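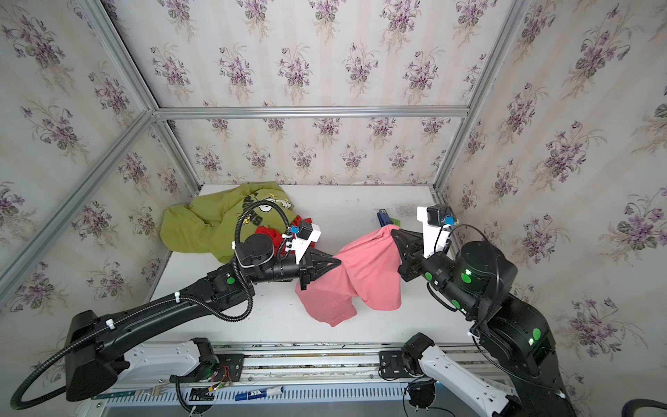 ## 4. Getting the Oline cell ready for laundry work

This is the section most people skip ahead to, and fair enough, it's the fun one! By the end of it both arms will be mounted, cabled and picking up clothes from a heap. You'll want section 3 (power and network) finished first, and the Clumer console open on a screen you can see from the front rail.

### 4.1 Arms and rail

1. Switch the cell off at the wall. The arms have no brakes, so support each one by the upper link as the power goes and lower it gently to the table.
2. Check the base bolts on both shoulder housings. Go round twice, a little at a time. A base that rocks even slightly will drive you mad later on, when the gripper starts missing the cloth by a finger's width.
3. Clear the table and wipe it with a dry cloth. Dust doesn't bother the arms, but it does show up on the wrist cameras.
4. Switch on and wait for the green lights. If a joint stays dark, reseat its plug before trying anything cleverer.

> **Caution:** Keep your hands out of the enclosure whenever the console says *Live*. The elbows swing wider than you expect.

### 4.2 Wrist cables

The long cables at the wrists need enough slack for a full turn, and no more. Too tight and they tug on the connector; too loose and they catch in a sleeve.

1. In the console, choose **Service > Slow turn**. The wrist goes to one end of its travel and stops.
2. Leave a soft loop there, then clip the rest along the upper link.
3. Run the slow turn to the other end and watch the loop all the way.
4. Do the same for the second arm.

Press each clip until it clicks. The Latcombe cell ran 1,342 picks on one set of clips before a single one worked loose, so they're tougher than they look.

### 4.3 Wrist camera check

1. Put a few garments in a back corner, in a proper untidy heap. Mixed colours are best for this. Folded clothes make the test too easy.
2. Choose **Cameras > Wrist** and bring one gripper over the heap by hand control.
3. Look for both fingertips at the bottom of the view, leaning in towards each other, with cloth between them.
4. If one finger sits much higher than the other, loosen the camera bracket, nudge it, and tighten it again.
5. Save the view.
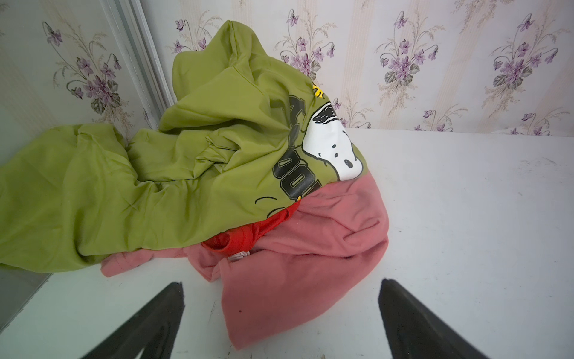

Vallejo wrote in to say that step 5 is worth repeating after every bracket change, even a tiny one, as the old saved view stays in use until you overwrite it. Very true, and we've added a reminder to the console for the next release.

### 4.4 First pick

1. Set the speed to 8 and the grip to 2. Both can go up later.
2. Choose **Run > Single pick**.
3. Let the arms lift one garment and hold it between them. Thin T-shirts are lovely to start with, as the fingers find an edge easily.
4. Press **Hold**, look for cloth caught on a cable, then press **Release**.

Once single picks are going well, try **Run > Batch** with the count at 400 and enjoy watching it go!

> **Note:** Check the base bolts again after the first batch, and the finger pads too. Worn pads can be swapped in pairs; see section 7.2.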